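6. When the gripper drops things (or won't grab them at all)

I wrote this section after our own two-arm Dustum table started dropping bottles one January, and I've been adding to it ever since. If your bench is set up the way sections 2 through 5 told you to, everything below should match what you've got. If you skipped the zero procedure in section 4, go back and do that first, I'll wait!

What the fault looks like: the arm goes down over the bottle, the fingers close, the arm lifts, and somewhere on the way up the bottle slips out. Or the fingers close on nothing and the Stasex software cheerfully logs a good pick anyway. On the controller you may see "GRIP WIDTH LOW" or you may see nothing. Mine showed nothing for the first 38 drops, so please don't use the log to decide whether you have this problem. Watch the bottle.

CAUTION: Keep your hands out from under the gripper whenever the arm is powered, even if it's been sitting still for ages. The fingers can close with 60 newtons at the factory setting and they don't slow down for knuckles. Know where your stop button is before step 1.

6.1 Stop safely

1. Press Stop on the controller, then wait for the arm to settle. Don't pull the plug to stop it. I did that once and spent the rest of the afternoon redoing the zero on both arms.

2. If the fingers are still holding something, put your free hand to the side of the object (never below it) and use Release Slow. Plain Release just flings them open.

3. Put BOTH arms in Hold, including the one you aren't working on. They share a table and they share a program, and the other one will happily carry on with its half of the job while you're leaning in.

4. Look over the cables before you move anything. You want enough slack for the elbow to swing, but no loop that can hook a finger or a bottle cap on the way down.

6.2 Check the fingers

5. With the arm in Hold and power to the gripper off, wipe both finger pads with a dry lint-free cloth. No solvent! It makes the pads shiny and then you'll really be dropping things.

6. Wiggle each finger gently. A tiny bit of play is fine. If one moves and the other doesn't, the Baumgartner coupling screw has backed out. Snug it up with the small key from the kit and put a paint mark across the head so you can spot it if it moves again.

7. Set the grip force to 45 percent for small plastic bottles. More squeeze sounds like the obvious cure, and it's what I tried first, but the bottle just pops out of the fingers like a wet bar of soap.

6.3 Test over one bottle

8. Clear the middle of the table and stand one capped bottle in the open, well away from both bases.

9. Turn the gripper power back on, step back, and jog the working arm until the fingers point down and hang a short distance above the bottle. Use the slowest jog speed. Keep the other arm in Hold.

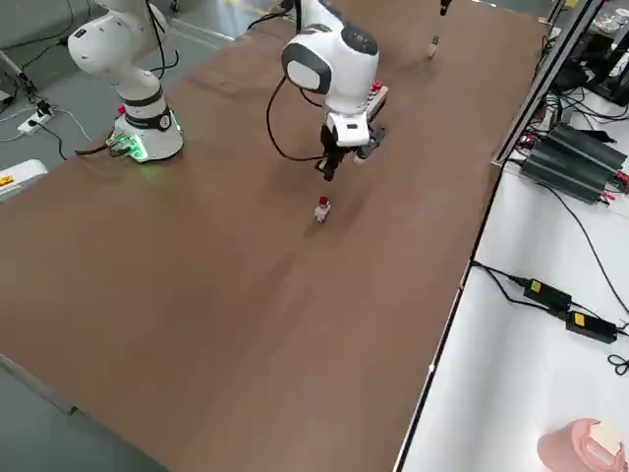 Fig. 6-1. Gripper lowered toward the red-capped test bottle, fingers pointing down.

10. Walk around and check the fingers from two sides. From the front mine looked dead center, and from the side they were way behind the bottle. If yours are off, correct the offset in the Dader pick table, save it, and jog again.

11. Run one pick at low speed and watch the whole lift. If it holds, run ten more, then go up to working speed.

Note: The Dader pick table only saves when you leave the page. I lost a whole set of offsets by hitting Run straight from the edit screen.

Note: Change the finger pads every 1,000 picks if you're handling smooth plastic. The counter is under Service, and you have to reset it yourself.

If it still drops after step 11, stop there and go on to section 7 (wrist and force sensor). Leave the grip force at 45 percent while you do.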